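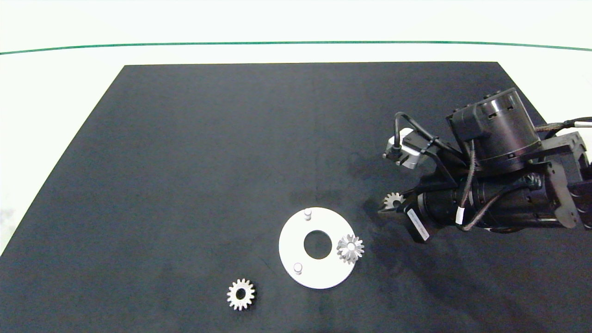

Workshop > Tips > Can a machine do it yet?

Small gears and short pegs: who should do the fiddly jobs

Putting a gear on a peg is one of the first things you learn at a bench and one of the last things a robot arm gets good at. The hole in the gear is only a hair bigger than the peg. If the gear goes on crooked it jams, and if you push harder you mark the bore. A person feels that and backs off. An arm has to be told.

I get asked a lot whether it is time to hand over the boring work, in the shop and at home. My answer in each case is below, with what I would do in the meantime.

Picking up loose gears. Machines can do this if the parts lie flat and apart from each other. A tub of mixed gears is still a job for fingers. Tip them out on a dark matte mat. Silver parts show up well against it, for you and for a camera, and they don't roll as far as they do on a bare bench.

Setting a gear on a peg. Sometimes. It depends on how well the plate is held. A plate sitting loose on a mat will shift when the gear touches the peg, and then the arm is aiming at the wrong spot. Clamp the plate or put a strip of double-sided tape under it. The same goes for hand work, especially with cold hands.

Meshing two gears. This is harder. The second gear has to go down square and turn slightly so the teeth line up. By hand, lower it until it touches, then rock the first gear back and forth with one fingertip until the second drops. Don't tap it with a hammer. An arm can be programmed to make the same small wiggle, but it needs a good sense of force in the wrist and plenty of tuning.

Cables. If you do have an arm at your bench, tie the cables so they follow the joints with some slack, and check the ties every month. A loop that catches on a clamp will spoil your day. Label both ends of each one.

Washing up. Not yet, apart from the dishwasher, and you still have to load it. Wet glasses and greasy pans are a different grade of trouble from dry metal parts.

Folding towels. Slowly. I would not pay for it. Fold them warm and it goes quickly.

Sweeping and vacuuming. Yes, on a flat floor with the cords picked up. Do the edges and corners yourself.

Sorting screws. Yes, if you have thousands of them. At Clestov, where I worked before I retired, we had a sorter that paid for itself on batches of 1000 and up. For a jar of odds and ends, use a muffin tin and a magnet.

A general rule for the shop: if the part always arrives in the same place, facing the same way, a machine can probably do it. If you have to look, think and fish around, keep doing it by hand and spend your money on better light.

Morag MacKinnon

Comments

Flor Apaza: The tape trick works. I used it on a clock plate and it came off clean with a bit of rubbing alcohol.

grey_shed: What about a drop of oil on the peg first?

Morag MacKinnon: A very small one, after a dry test fit. Oil can hide a tight bore.

Dunc: My vacuum still eats socks. Colour me unconvinced.

Contact us | Copyright Grallbridge Workshop Pages | Back to top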